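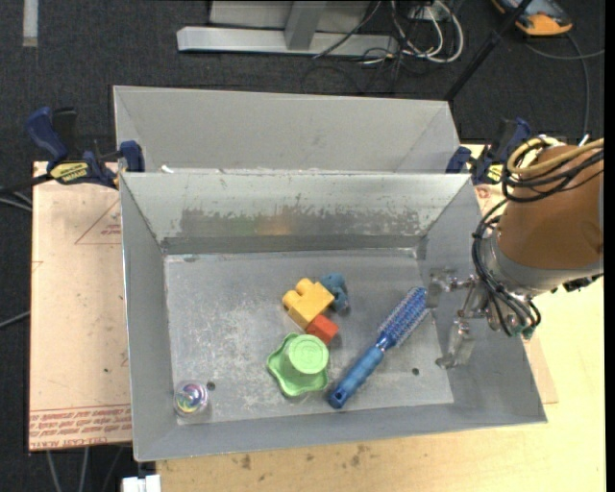 Toy Sorting Day Returns to Manninen Hall in May

The spring toy sorting day will be back at Manninen Hall in May, with doors opening at 9 a.m. Last year's event took in 884 items, and 610 of them went out again to families and playrooms in the Skallus district.

Building blocks, toy figures and small plastic toys are all welcome. Helmi Aaltonen, who runs the sorting tables, said a lot of other household things get mixed in.

"We find hairbrushes in with the blocks every year," Aaltonen said. "We don't mind, but please go through the bag once before you bring it."

Blocks may be any color and do not need to be part of a set. Scuffed pieces are fine. Cracked toys, stuffed animals and anything with a missing battery cover will be turned away at the door.

Items go into metal bins first and are sorted by type in the afternoon. Brushes and combs are kept separate and are not passed on.

Parking is behind the Trostier building. Bags can also be left at the Dotel store on the corner until closing time the evening before.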